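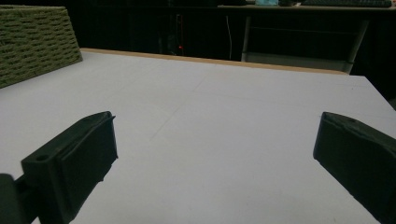

A white tabletop between two dark green gripper fingers.

Durable goods orders and the backlog problem

21 June 2026

I have kept a spreadsheet of order books at small metal and plastics shops since I left purchasing. It covers 34 firms, all of which send me three numbers a month: new orders, shipments, and unfilled orders at month end. The April figures are now complete. Toler was last to report, as usual.

New orders rose for the group as a whole. Shipments rose by less, so unfilled orders went up. The usual reading is that a growing backlog means strong demand. I don't think the April numbers support that reading, and the reason is in how the backlog is counted.

A shop books an order when the purchase order arrives. It removes the order when the goods leave the dock. If a part is missing, the order stays in the backlog and looks the same as an order that came in yesterday. Skaltik had 602 open order lines at the end of April. Kerstin Albers, who runs scheduling there, sorted them by age for me, and 200 were past their promised ship date. Those lines say something about suppliers. They say very little about how much customers want to buy.

Phan shows the opposite case. Its backlog fell, which would normally be scored as weakness, but it had added a second shift and was clearing old work. Its new orders were flat. I would call that a decent month.

I tried one adjustment: take past-due lines out of the backlog, then divide what remains by shipments. On that basis the group ratio is slightly lower than a year ago. Only a minority of firms can split their lines by age, so the rest are estimated from the ones that can. Danish Naqvi pointed out that firms with good records probably also ship on time, which would make my past-due share too low. I agree and have no fix for it yet.

Two housekeeping items. Hudora changed its cutoff to the last working day, so its April shipments are not comparable with earlier months and I have flagged the row. I also corrected a typing error in the plastics tab, where 51 had been entered in the wrong column. The totals for that tab have been rerun.

The May file goes up once Toler reports.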